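April 10, 2023

Up before six again, couldn't sleep, gulls going mad on the roof. Made tea and forgot it. Seed potatoes have been chitting on the landing since March and they look like little aliens now, so today was the day or never.

Allotment by half seven. Frost on the path but the soil fine underneath – got the fork in without swearing. Plot 156 still has that couch grass creeping under from next door, pulled out yards of the stuff and there's more, there's always more. Filled two buckets and tipped them by the gate.

Oi-ling Pan was already there, on her knees in the onions. She's on 212, the good one by the tap. Gave me a handful of garlic chive plants wrapped in newspaper and told me my trenches were too shallow. They were. Dug them again. Back is killing me as I write this.

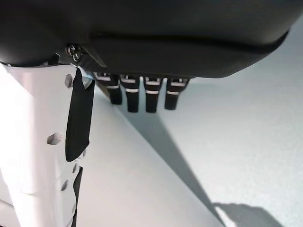 Potatoes in then. Two rows of Zandano, one and a bit of Jamow, which I've not tried before, the man at Bresell swore by them for baking. We'll see. Ran out of string so the last row wanders off to the left like a drunk. Didn't label the ends. Must do that tomorow or I'll be digging up the wrong ones in July and blaming the seed.

Rhubarb up, lovely and pink. Pulled six sticks, left the small crown alone, only moved it last year. Broad beans a bit chewed round the edges. Pea weevil? Mice had the first lot of peas anyway so re-sowed in the guttering and put it up on the shelf in the shed where they can't get at it. Hopefully.

Rent letter came on Saturday's pile and I only opened it over lunch. Up by 15 pounds. Not the end of the world but they still haven't mended the top tap, and the water trough is green. Wrote half a cross reply in my head and then ate a cheese sandwich in the sun instead. Best bit of the day really.
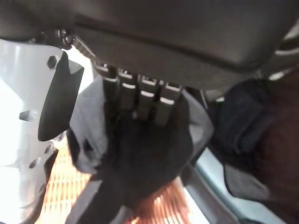
Home at three, filthy. Bath. Mum rang while I was in it, rang her back, she wants to know about Easter leftovers and do I want the ham bone. Yes. Pea soup, if there are ever any peas. She's off to Valente for lunch with the choir lot next week and worrying about what to wear. Told her the blue one.

Stewed the rhubarb with orange and far too much sugar. Had it hot with the last of the custard, stood up at the cooker. Rest in the fridge.

Things to do – labels, string, fleece over the early row if it drops below freezing, ring about the tap, return Oi-ling's good trowel which I seem to have walked off with. Slug stuff. Buy more tea bags.

Hands smell of garlic chives even after the bath. Too tired to read, lihgt off.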